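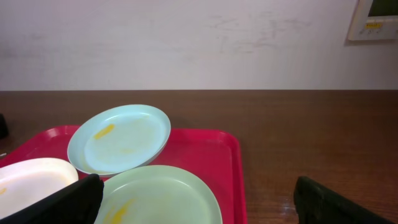
Davina Paterson would like us to stop calling it a dishwashing robot. It doesn't wash dishes, she told us on our first visit to the Elstead canteen, it wipes them, and then somebody washes them. We have tried to stick to that in this report, even where the project papers don't.

# Wiping Plates at Elstead: What the Drodel Trial Changes in the Scrape Room

Course project report, Work and Technology
Written by Irena Grabowska and Khang Triệu

## What we set out to do

The assignment was to pick a workplace where some task is being automated and find out what changes for the people who do it now. Khang knew the Elstead canteen from a summer job. It serves lunch to the offices and workshops on the Adton site, about 300 trays on a normal day, and since March the back of house has been used for trials of a two-armed robot under a project called Drodel.

The project summary we were given says Drodel will "free kitchen staff from repetitive pre-cleaning." We wanted to know what pre-cleaning was, who did it, and whether they had asked to be freed from it. We went in on 9 afternoons, mostly between two and four o'clock, after the lunch rush. We watched, took notes, and talked to anyone who had time. We also read the trial log.

Neither of us is an engineer. Where we say something about the machine, it is what we saw or what the log says, and we don't claim to know why it behaves as it does.

## The job before the robot

A tray comes back with plates and a bowl or two on it. Someone pulls the leftovers into the waste, wipes off what sticks (egg, curry, mustard, anything yellow seems to be worst), stacks by size and slides the stack toward the wash line. Leokadia Górecki has done it for years and does it while talking, with her eyes on the hatch. She looks at a plate once. A plate that's nearly clean gets a thumb of sponge and a bad one gets put to soak, and she decides which without slowing down.

We timed her for a while and then stopped, partly because she noticed and sped up, which made the numbers useless.

What the summary calls pre-cleaning is therefore a bunch of small jobs: sorting, deciding, wiping, stacking, and keeping an eye on how full the hatch is getting. There is also a social part. People hand their trays through and say something. Leokadia knows who is on nights and who has stopped eating bread. None of that is in the project papers and we didn't expect it to be.

## The job with the robot

The Drodel trial takes one piece out of that list, the wiping, and gives it to the machine. For the machine to do it, a person has to scrape the food off first, put the dishes on a tray, and put the tray on the table where the arms can reach it. Somebody rinses and wrings the sponge and puts it back in its place. Afterward somebody checks the dishes, redoes the ones that need it, and carries the tray to the wash line.

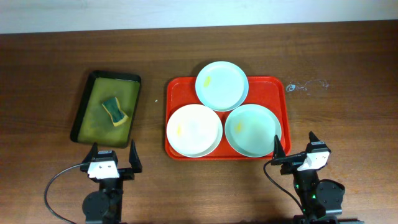

So the wiping is gone from the person's list and several new things are on it. We wrote them down as we saw them:

- setting out the dishes so they don't hang too far off the tray
- wringing the sponge (too much water and the table gets splashed)
- pressing the restart when an arm stops
- checking each dish under the light
- drying the table
- filling in the log

Mieczysław Czarnecka did most of this on the afternoons we were there. Before March he was on the wash line, and his title hasn't changed. Neither has his pay. We asked if he had been trained and he said he'd been shown. When we asked what the difference was, he said a training would have been on the schedule.

He does not hate the thing. He likes it when a wipe goes well, and on one afternoon he called us over to look at a plate. But he also told us that his hands used to be busy and his head free, and with the robot it is the other way around. He stands and waits in case it needs him. We think this is the most important thing anyone said to us and we almost didn't write it down, as it came up while he was looking for a towel.

## What the log says, and what it leaves out

The log has a line for each session, with a box for "completed" and a box for "assisted." We were allowed to read 21 sessions. Most are ticked as completed. Our problem is with the word. A session counts as completed when the arms have gone through their motions for every dish on the tray. Whether the dish was clean enough to go on the wash line without another wipe isn't recorded anywhere.

"Assisted" means a person pressed restart. If Mieczysław nudges a plate back into place with one finger, that isn't a restart, so it isn't assisted. If he wipes the bowl himself afterward, that isn't assisted either. He showed us what he does and none of it has a box.

We raised this with the supplier, Tuhiwai, by email. The answer was polite and said the log was designed to measure the reliability of the arms and that kitchen outcomes would be considered in a later phase. That is a fair answer to a question about engineering. It is a weaker answer when the same log is quoted in the summary as evidence that staff time is being saved. The log has no column for staff time. We checked twice.

## Bowls

Bowls get their own heading because everyone talked about them. A flat plate is open and a wipe across it gets most of what is there. With a bowl the residue sits down in the base and partway up the side, and the sponge has to follow the curve. Leokadia does this with a twist of the wrist and couldn't explain it when we asked, so she just did it again.

The kitchen has now been asked whether the egg and curry dishes could be served on plates. The cook's reply is not suitable for a course report. But the request deserves attention, because it's the sort of change that never gets counted as a cost. The machine finds bowls hard, so the suggestion is to have fewer bowls. If that goes through, the completed column will look better and the soup will still need something to go in.
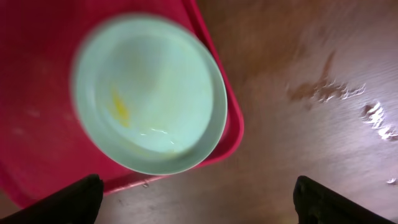 We saw smaller versions of the same thing all the time. Dishes were spaced out on the tray, so fewer fit. Cutlery was taken off before it got to the table and left for a person to deal with. The afternoon break moved by a quarter of an hour to suit a trial session, and then stayed moved. Each of these is minor. Added together they mean that the room has been bending toward the robot since March, and we could find only one case of the reverse, when the table was shifted so that people could get past with the cart.

## Is anyone losing a job?

So far, no. The manager said so to us directly and we have no reason to doubt it. We would still point out that there used to be 2 people in the scrape room after lunch, and when one left in the spring the place wasn't filled "while the trial is on." Leokadia covers it alone while Mieczysław is at the robot. She said the hatch backs up more than it used to and that people are nice about it.

We can't say the robot caused that. A canteen may leave a job open for all sorts of reasons. But the trial has become the explanation for it, and a trial with no end date is a handy thing to wait for.

## Weak points in our own work

We only came in the afternoons. We saw one canteen, and the people we spoke to most were the ones who were friendliest. Khang had worked there before and likes the staff, and Irena came in already doubtful about the project. We argued over the section on the log and softened it once. Our tutor may think not enough.

We also never saw the machine on what Tuhiwai calls a good week. They say the wiping has improved since the start and it may well have.

## What we would ask for

First, a column in the log for dishes wiped again by hand, filled in by the person who wipes them, and time in the shift to fill it in. Second, an end date for the trial or an end date for the empty post. Third, a proper title for what Mieczysław is doing, with the pay looked at.

Leokadia read this section and asked us to add a rubber mat by the hatch, which she has been requesting since long before Drodel. We have added it.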